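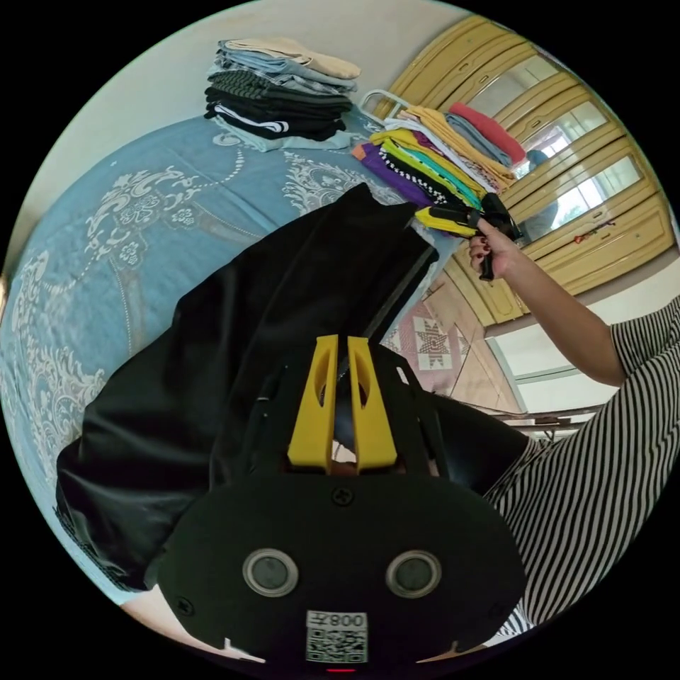 4. Setting up the room for a live event

This section is for the person who hosts the online talk or book discussion from Drollby. Please finish section 3 (your account and your event page) before you start.

1. Sign in to Druvix and open the event you made. Choose Room, then Prepare.

2. Select the type of room. A Talk room takes up to 500 listeners. A Circle room is for reading groups and takes 30 persons, all of them with microphone.

Note: you cannot change the type after the first ticket is given out.

3. Add your speakers under Panel. The limit is 8, and the moderator is counted in it. Each speaker receives a personal link by e-mail.

Caution: do not forward a speaker link. Whoever opens it first will take the place of the speaker.

4. Upload the book cover and the short text about the author. If the event belongs to a series, for example the Plorkenden Lectures, choose the series name from the list – the same banner is then used for all dates.

5. Switch on captions. For names which are often spelled wrongly, such as Pangilinan, write them in the Word list before the event.

6. Press Test. Speak a few sentences and listen to the recording. If you hear an echo, use headphones and test again.

7. Press Save room. The waiting page is now open to listeners, but they cannot hear you until you press Begin.

Note: rooms prepared before April must be saved once more, otherwise the captions stay off.

Last changed: 06/10/2023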